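The blue basket and the wooden tray

A conversation with the owner of the Weerakoon snack shop in Cestmont

The shop opens at ten, but the owner asked me to come at half past eight, when she can speak without looking at the door. She had made tea already. The shop sells dry snacks from several countries, most of them from China, and it has kept the name Weerakoon from the family who sold spices in the same rooms before her. "I did not change the sign," she told me. "People knew it, and a new sign costs money."

I wanted to ask her about the counter. In most small shops the counter is full of chewing gum, lottery cards and old notices. Hers is a plain white table with some grey marks on the surface, and the customer's shopping travels over it from a basket to a tray. It is a simple arrangement, but regular customers talk about it, and one of them wrote to Prikent to say that we should go and see.

"The basket is always on the left," she said. "It is light blue plastic with openings in the sides. I bought that kind when I opened, and when one breaks I buy the same again. You can see through the sides what is still at the bottom. Before this I had deep bags made of cloth, and every week somebody left a small packet in the bag and came back angry."

I asked if the customers take the things out themselves. Some do, she answered, and she does not mind. Older people often like to hand her each packet and say something about it. "They say, this one is for my grandson, this one is too salty but my husband wants it. I hear the whole family in this way."

She is fond of beans. The bag with the large characters 兰花豆 is one she recommends to people who have never bought anything from her. The name can be translated as orchid beans, and they are broad beans which are cut and fried so that they open a little. "Nobody here asked for them in the first year. I opened a bag and put it beside the tea. Then they asked." The yellow and white pouch, with beans in a bowl on the front, is for people who cannot read the characters and want to choose by the picture. She does not think this is a bad way to choose.
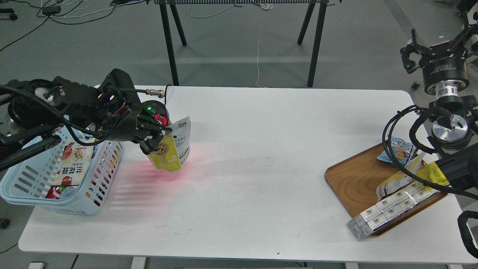
Why a tray?

The tray is brown wood, and it has curved rings in the grain. I supposed it was a decoration. She shook her head at this and explained that it began with a practical problem. Packets of snacks are light and full of air, and they slide. On the bare table they went in every direction, and twice a bag fell on the floor behind her.

"With a tray you have a border," she said. "What is on the tray, you are taking home. What is in the basket, we have still to discuss. My customers understood it in one morning and I did not have to write any notice."

The tray is not big enough for everything. A long multipack in clear plastic will lie across it with one end hanging over the table, and she lets it hang. I asked if she had considered a larger one. She had, and she had even gone to a kitchen shop to look, but the larger trays were too heavy for her to lift with one hand. She carries the tray to the packing shelf when the shopping is paid for, and this she does many times in a day.

Does the order of the things matter? "For me, yes. The flat things and the boxes should go first and the bags on top. But the customer gives them to me in his own order, and I will not tell a person to wait with his crisps. I put them straight at the shelf." She laughed. "My sister would put them straight on the tray. She cannot leave a packet that is lying diagonally."

We spoke also about prices. In the beginning she had a paper list, 66 lines long, fixed to the wall beside her. She knew most of it by heart, but the prices changed, and she was ashamed when she asked for the old price and had to correct it. Now she has a black scanner with a round head, which stands on the table and throws its red light on the white surface. The prices are kept in a program called Griltix. It took her two evenings to enter them.

"Children love the red light," she said. "They want to hold the packet there by themselves. I allow it if there is no queue. Only the packages which are crinkled are difficult. You must pull the plastic flat with two fingers, and then a child says that it is broken, and I say no, be patient, it is reading."

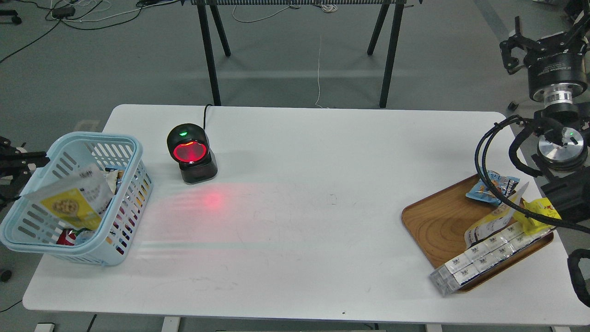 Prikent, issue 76, page 34

I asked what she would change if she could have the whole room again from the beginning. She thought about it for some time and poured more tea. The floor, she said first. It is grey concrete and in January her feet are cold. A second basket shelf near the entrance would be useful too, as people come in for one bag and then stand with their arms full.

The table she would keep. A friend advised her to buy a proper shop counter with a glass front, where she could show the expensive sweets. She went to see one and did not like to stand behind it. "It was high, up to here. I would see only the heads of the children. On my table they can see the basket and the tray and they know what is happening with their things."

On Sunday she is closed. That is the day when she washes the baskets in the yard, wipes the tray with a damp cloth and tries the new samples with her sister. The sister prefers anything in a bright yellow packet, and the owner suspects that she does not read what is inside. Last month they tried a spicy pea which both of them disliked, and it sold very well.

At ten she turned the key and put my cup in the sink. The first customer was already outside, and he asked for the beans.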